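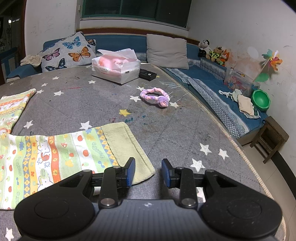 How to get small emergency grants out the door after a flood
Posted 20/05/2023 by Gladys Kinyua

Writing this up fast, people keep emailing and I keep typing the same answer. It's how we did the household grants in Drutby after the January water, start to finish. Small money, quick. Not the long rebuilding stuff, I don't know enough about that.

Before you start

You need a bank account in a group's name, one phone that gets answered, and a form that fits on one side of paper. If you have no group, ask a church or a tenants' association to hold the money for you. Get that in writing. An email will do. Ask them straight out if they take a fee and whether they can give donors a tax receipt, the answer is different from place to place and donors will ask you on day one.

Step 1. Pick the amount and stop talking about it

Ours was $200 per household, flat. Plus $100 if there was a baby or someone on medical equipment at home. We lost two whole evenings on a sliding scale with room sizes and water depth. Dropped it. A flat amount you can explain on a doorstep in one breath.

Write down what the money is for. We put "immediate needs after flooding" and left it there. No receipts asked for. Some donors wanted receipts, we said no, a few gave anyway.

Step 2. Draw the line on a map

Print a street map. Mark the streets that flooded. Those streets are in, the rest go in a second pile to look at by hand. We had Lema Street down as dry and it was basements all the way along, so walk it before you draw it. Bring boots.

Apartments - go by building, then by floor. Upstairs people may have lost heat or power with no water inside at all. Decide early if they count. We said yes if the power was off overnight.

Step 3. The form

Keep to this:

Name of one adult
Address on the day of the flood
Phone, and a second phone if theirs got wet
How many people slept there
What happened, two lines
How they want to be paid
Signature and date

Leave off immigration status, income, Social Security number, landlord's name. The landlord one matters, we had it on the first version and people just stopped filling it in halfway down. Took it off and reprinted.

Translate it. Mwende Mfinanga did our Swahili one overnight and caught a mistake in the English while she was at it (we had "adress" twice). Have it read by somebody else who speaks the language before you print a stack.

Step 4. Check the address, not the story

One proof of address. A bill, a lease, a school letter, a driver's license, mail with a postmark. If all thier papers went in the water, a neighbor on the same street can sign for them. Then check the address against your map and against the list so nobody is paid twice. Same address, two families? Call. Often it's a real second household in the basement, and they get paid too.

Two people look at every form. One of them should not live on that street.

Step 5. Pay

Checks are slow for anybody without a bank. Prepaid cards worked best for us. Buy a few more than you need, and test one at a gas pump and at a pharmacy before handing any out, some cards get refused for the full amount at the pump. Write the last four digits on the form, get a signature at pickup. Photo of the signed form, same day.

Cash, only if you have to, and with two people in the room.

Store cards are ok as a backup. Make sure the store is open and reachable. Ours was on the far side of the Dalach bridge, closed till Thursday. Didn't think of it.

Step 6. Keep goods separate

The minute you announce a fund, bags of clothes show up. Different table, different door, different hours. If you mix them, the grant line turns into a sorting line. Kids' sizes go first so put them out by age. Anything stained or musty goes straight out again. 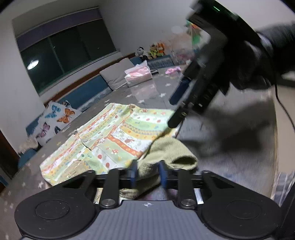

Green corduroy on star-print fabric.

Say on the flyer what you are not taking. Mattresses, car seats, stuffed toys, opened food. Put it in big type, small type gets ignored.

Step 7. Say no properly

You will turn some people down. Do it by phone inside 8 days, then a short letter. Give the reason, and one other place to try. Keep a page by the phone with the county line, the Red Cross, legal aid, the food pantry hours. Check the numbers work. One of ours went to a fax.

Let people appeal once. Somebody new reads it.

Step 8. The list

We used Zorham for the list as somebody already had it on a laptop. A plain spreadsheet is fine. One row per household, date in, date paid, amount, who checked. Password on it. Back it up to a stick and keep that in another building, for obvious reasons.

We paid more than 35 households the first round. Second round smaller, mostly the by-hand pile from step 2.

Step 9. Report back

Half a page. Money in, money out, how many households, what's left. No names, no photos of people getting cards. Mail it to every donor, also the ones who gave five bucks. Post it on the door where you did the pickups.

If there's money left, say what happens to it. Ours stays in the account for next time.

Send me a note if you want the blank form, English or Swahili. Might take me a few days to answer.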